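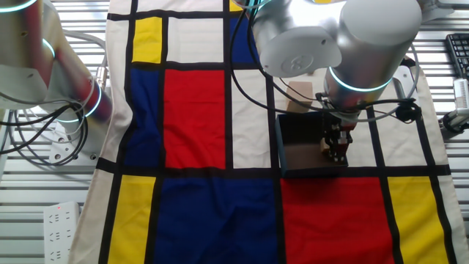

July, workshop notebook, 9:40 in the evening

Second attempt at the Skurndale mittens, and I think the thumb is finally right! Writing this down while it's fresh, or I'll be counting stitches off the finished one next winter and swearing at myself.

Yarn is the Wandow fingering in the gray and the rust. It's a rounder yarn than the Kinyua I used for the first pair, and the difference in the colorwork is huge. The Kinyua bloomed so much after its bath that the little diamonds on the palm went to mush. Lovely against the skin, hopeless for a small motif. I'm keeping the rest of it for a plain hat.

Changes from version one:

Cuff is now corrugated rib, knit stitches in rust and purls in gray. Went down a needle size for the cuff only. It still flares a tiny bit at the cast-on edge, so next time I'll try a tubular cast-on, or just do one plain round before the rib starts.

Thumb gusset starts 4 rounds later than before. Increases every other round, one on each side of the rust outline stitch. The outline runs all the way up and I'm so pleased with it - it looks like somebody drew it on with a pen.

Picked up extra stitches at the thumb crook and knit them together with their neighbors on the next round. No holes! Gitau Mwakyusa told me to twist them as I picked up, and he was right, the first mitten had a gap I could poke a pencil through.

Rust is dominant through the whole hand. I carried it in the left hand, gray in the right, and did not swap after putting the work down. (Version one, left mitten, round after the gusset: swapped. You can see the line from across the room.)

Top shaping still bothers me. The decreases come to a point that suits the chart but not my fingers. Haoran Qiu tried the mitten on this afternoon and said the tip felt empty, and her hands are longer than mine. I want to decrease faster over the last 8 rounds and graft what's left. That means redrawing the top of the chart so that the last diamond closes up sooner. I've sketched two ways to do it on the back of the old printout and I like the second one, with the half diamond.

Floats: anything longer than five stitches I catch in the middle, but never in the same column two rounds running. The rust peeks through the gray otherwise.

Blocking: soaked it, rolled it in a towel, pinned the cuff, left the hand alone. The fabric relaxed beautifully and the palm lies flat. I keep picking it up to look at the inside, too, the floats are so even this time.

Lirbridge guild wants the pattern for the fall swap, so the chart needs proper row numbers and a left-hand version. Mirror the thumb only, leave the palm as it is.

To do before the second mitten:
Redraw top of chart, half diamond version
Swatch the tubular cast-on in rib
Weigh the leftover rust
Ask Gitau whether he twists left or right on the far side of the crook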